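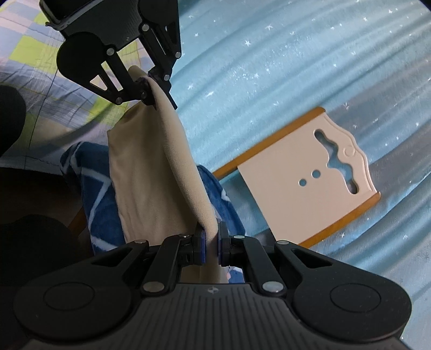
Tisari > Test notes > Cloth handling checklist

2 min read

Pre-run inspection, two-gripper folding cell, February

1. Pivot pins seated, both grippers. Pass.
2. Jaw pads clean. Pass — lint on the lower pair, wiped.
3. Cloth held at both ends without slip for 90 seconds. Pass.
4. Single layer picked from stack. Fail. Two layers taken on most tries.
5. Cloth told apart from bedding under it. Marginal. Patterned blankets still confuse the Onsri planner.
6. Emergency stop. Pass.

Comment: 200 folds logged, over half needed a hand correction. Not ready for unattended laundry. Recheck item 4 after the pad change.

Contact Tisari test desk | Back to top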